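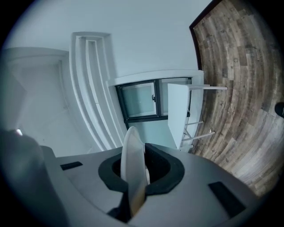
# The Loan Period

The Plonano kit came on a thirty-day loan, and by the time Fernanda Nogueira had read all the way through the paperwork (she was the kind of person who read paperwork, and who felt a little sorry for the people who had to write it) there were only nine days left to decide whether to keep it.

She was fond of it already, which was a bad start for a reviewer. It had a handle that fit her hand better than it had any right to, and a soft pale finger that gave a little when you pressed it, like the edge of a good mattress. The idea was simple enough. You did an ordinary household job while holding the gripper, you did it over and over, and Plonano's people in Wadbridge took your recordings and turned them into something a robot arm could learn from. The subscription cost $333 a month and the kit itself was $2627, and Lennox, where Fernanda worked, was a small company that still argued over the coffee order.

"So is it any good?" asked Gavin Yule, who would be signing for it.

"I like it very much," said Fernanda.

"That's lovely, but I can't put it in the box on the form."

So she made a plan. They would carry plates. Everyone agreed that plates were a fair test, being slippery and wide and a little bit stupid to hold from one side, and Lennox hoped one day to sell a robot that could clear a table at a care home without frightening anybody. She borrowed Seren Morris from the front office and Nneka Abubakar from accounts, on the grounds that a kit for ordinary people ought to be tried by ordinary people, and the two of them came down the hall on Tuesday morning as cheerfully as if they'd been invited to a picnic.

Nneka was good at it right away. She had waited tables through college, at a place by the lake where the owner made you carry three dinners up one arm, and she held the gripper the same way, with her elbow tucked in and her mind apparently on something else. Seren was terrible. She squeezed too hard, then too softly, then talked to the plate in an encouraging voice, and it slid out from under her anyway and went rolling off on its rim while everyone stood and watched it go.

"Do we erase that one?" Seren asked.

Fernanda looked in the manual. The manual had a chapter on charging and a chapter on cleaning and a very long chapter on the warranty, but it didn't have a word to say about dropping things. So she called the support number, expecting music, and got a woman named Catriona Guthrie, who picked up on the second ring and sounded as if she was in the middle of a sandwich.

"Oh, keep it," said Catriona. "Mark it as a drop and keep it. Is the plate all right?"

"The plate's fine."

"And the person?"

Fernanda looked over at Seren, who was a bit pink. "The person is a little embarrassed."

"Well, tell her I've dropped more than she has. I tested that finger for most of December, and my whole kitchen had to be plastic by New Year's. Try lower on the rim, and have her come in from the side. And don't let her hold her breath! Everybody holds their breath."

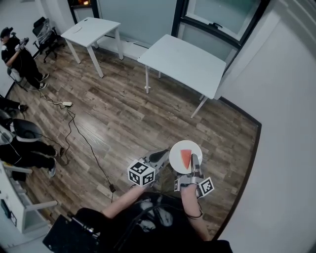 It was good advice, and the part about breathing was the best of it. Once Seren had been told to breathe she began to hum, some song from the radio that she only knew the middle of, and the humming seemed to settle her hands. She was never going to be quick. But she got a plate from one side of the room to the other, and set it down, and then looked around at all of them with such plain delight that Nneka put a hand on her shoulder and said she'd have hired her at the lake.

They went on like that until lunch, and through most of the afternoon too, taking turns, and Gavin wandered in at some point to ask about the form and ended up with the gripper in his own hand. He had a grave, careful way of carrying, like a man bringing in a birthday cake with the candles lit. Fernanda noticed that he asked for a second turn, and she was kind enough not to mention it.

That evening, when the others had gone home, she sat down to write her review. She put in the price, and the charging cable, which was too short, and the manual, which needed a chapter on dropping things and ought to have it near the front. She gave the finger full marks. Under *Support* she wrote for quite a long time, went back and took out the sandwich, thought about it, and put the sandwich back in.

Then she came to the box at the bottom, *Would you recommend purchase?*, and typed yes, and went down the hall to see if Gavin had left his light on.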